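Search this site Enter keywords Go

Household Textiles 161
Lecture 4: Linen, and Why We Put Up With It

By Kurniawati Hutapea
21/11/2018
7 min read

Notes for those who were present and for those who were present in the other sense. Bring your swatch cards next time. 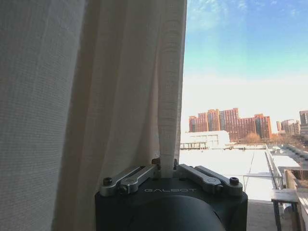 1. Where it comes from

Linen is made from flax, a thin blue-flowered plant that looks as if it would fall over in a breeze and frequently does. The fiber we want runs lengthwise in the stem, between the outer skin and a woody core, and is glued in place with pectin. Most of the history of linen is the history of people trying to get it out.

The steps, in order, because the order will come up again:

Pulling. Flax is pulled up by the roots. Cutting it shortens the fiber, and long fiber is where the money is.

Retting. The stems are left to rot, but only a little. Dew retting happens in the field over several weeks. Water retting is faster and smells so bad that towns passed rules about where you could do it. Under-ret and the fiber won't come free. Over-ret and you have compost.

Breaking and scutching. The woody part is cracked and scraped off. The waste bits are called shives and end up in animal bedding and particle board.

Hackling. The fiber is combed through metal pins. Long fibers become "line," short ones become "tow." Tow is where we get "towheaded," which you may now point out at family dinners.

2. What it does

Linen is strong, and stronger wet than dry. Cotton does this too; most rayon does the reverse, so please stop wringing out your rayon. Linen takes up moisture quickly and gives it back quickly. It conducts heat well for a fabric, so it feels cool against the skin.

It has almost no stretch. This is the source of nearly every complaint made about it. A wool fiber bends and springs back. A flax fiber bends and remembers. Fold it sharply in the same place for enough years and it will crack along the line, and this is why museum storage rolls its tablecloths and your grandmother's cupboard, with the best intentions, ruined hers.

The sheen on good linen comes from the smoothness of the long fiber. The slubs, those thick places in the yarn, were once considered a fault. They are now considered character and cost extra.

3. Linen at the window

Most of last week's questions were about curtains, so I have given them their own section and moved bed sheets to April, where they can wait.

Weight. Fabric weight is given in ounces per square yard or grams per square meter. Sellers prefer words like "airy" and "substantial." Ask for the number. The Lindura catalog in the course folder gives it on every page, in very small type. The Kelleo catalog gives us a paragraph on mood.

Fullness. This is the total width of the fabric divided by the width of the rod. A flat panel is a sheet with ambitions. For a rod 60 inches wide at double fullness you need 120 inches of cloth, before side hems. Everyone agrees with this arithmetic and then buys one panel.

Length. Ready-made panels commonly come at 84 inches, a figure that suits a window I have yet to live with. Linen also moves. It can shrink the first time it is washed, and after that it may lengthen in damp weather and draw up in dry. If you want the hem to skim the floor exactly, all year, buy polyester and keep it to yourself. Otherwise wash the cloth first, hang it for a few days, and hem last.

Light. An open plain weave lets daylight through, and the folds look darker and often warmer in tone than the flat parts. White linen is therefore several colors at once. Judge a swatch by hanging it gathered in the window. Idris Llewellyn approved his flat on a desk under a tube lamp, and has kindly allowed me to mention it every year since.

Sun. Ultraviolet light weakens cellulose. A lining helps. Turning the panels end for end helps if the heading allows it, and it never does.

4. Care

Wash cool or warm, without crowding the drum. Skip chlorine bleach on anything you are fond of. Iron while damp, on the wrong side for dark colors. If it has dried completely, sprinkle it, roll it up, leave it for an hour, and think about the choices that brought you here. Curtains can be rehung damp and allowed to drop under their own weight — this is the nearest linen comes to doing you a favor.

5. Terms to know

Bast fiber: fiber from the stem of a plant. Flax, hemp, jute, ramie.
Plain weave: over one, under one, carry on until finished.
Hand: how a cloth feels. A real term, despite how it sounds in an essay.
Union cloth: a mix, usually linen with cotton. Read the label, then read it again.
Heading: the top finish of a curtain. Pencil pleat, pinch pleat, tab, eyelet.

6. For next time

Read the Ogilvie chapter on bleaching greens, skipping the poem. Unravel one inch of your linen swatch and one inch of your cotton, and write down how each yarn breaks. Those using the Gustino sample book should return it with the samples still in it.

Office hours are unchanged. The door sticks, so push.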